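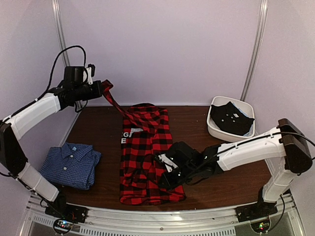

How long should a bottle stand upright before I open it?

Three hours if it came by courier, overnight if it's older than you are. Your patience will run out well before the bottle's does.

Section 3: Setting up the Trosberg decanting stand

The Trosberg holds one bottle of brandy or rum and pours it slowly into a decanter, with a steadier hand than you will have by the second glass. It takes corks and screw caps. It does not take magnums, whatever your brother-in-law says.

1. Put the base on a level surface. Put a marble on it if you doubt your kitchen. Most kitchens deserve it.

2. Slide the neck cradle onto the post until it clicks. If it clicks twice, it's upside down.

3. Turn the collar to the 22 mark for ordinary bottles. For the squat kind that Hatar and Ernholm seem to love, use 20.

4. Draw the cork straight up. Old corks crumble, so keep the supplied strainer in the funnel until you know what sort of cork you have.

5. Place the decanter under the funnel and open the valve a quarter turn.

NOTE: The flow will look too slow. Leave the valve alone. A full bottle takes the length of a decent phone call.

6. Close the valve when sediment reaches the shoulder of the bottle. What's left is fine for sauce.

CAUTION: Keep candles and lit cigars away from the stand. Cask-strength rum burns very nicely, and so do curtains.

CAUTION: Don't put the funnel in the dishwasher. The gasket swells and the next bottle tastes of lemon rinse.

NOTE: Berisha decanters hold 300 ml in the small size. Your bottle holds more. Do this sum before step 5, with the valve closed.

Cleaning

Rinse the funnel with warm water, no soap, and let it drain upside down on a towel. Wipe the post with a dry cloth. The strainer comes apart for brushing; the small ring goes back in with the lip facing up. Spare rings are in the bag taped under the base.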